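Stockage des chemises en flanelle : retour après un hiver

J'ai repris en avril le relevé d'humidité du placard nord, côté mur extérieur. Le capteur Indach est posé sur l'étagère du milieu, à 104 cm du sol. Humidité relative moyenne sur la saison : 54 %. C'est acceptable pour du coton, à condition que l'air circule.
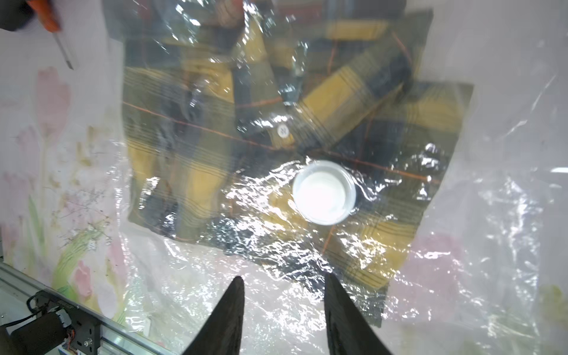
Le problème des contenants étanches reste l'humidité enfermée au moment du pliage. Un tissu sec au toucher peut encore en contenir assez pour sentir le renfermé au bout de quelques semaines. Je laisse donc désormais tout une nuit sur cintre avant rangement – pièce chauffée, porte ouverte.

Valter Lie, qui lit ce blog depuis Wondville, me demandait si les sachets dessiccants Durell servent à quelque chose. Dans une boîte fermée, oui. Dans un placard ouvert tous les jours, ils saturent vite. Les miens font 100 g et passent au four le samedi.

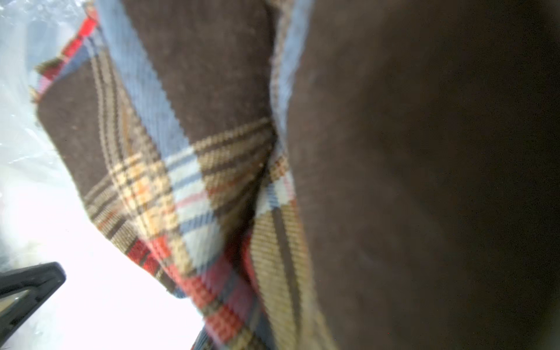
Pour le lavage, rien de changé : 30 degrés, essorage réduit, pas d'adoucissant. Le 100 % coton rétrécit surtout en longueur de manche et le sèche-linge aggrave les choses. Sur la Halvorsen, le programme « délicat » essore encore trop fort à mon goût, je le règle à la main.

Reste à tester la housse en coton non blanchi. Je publierai les courbes à l'automne.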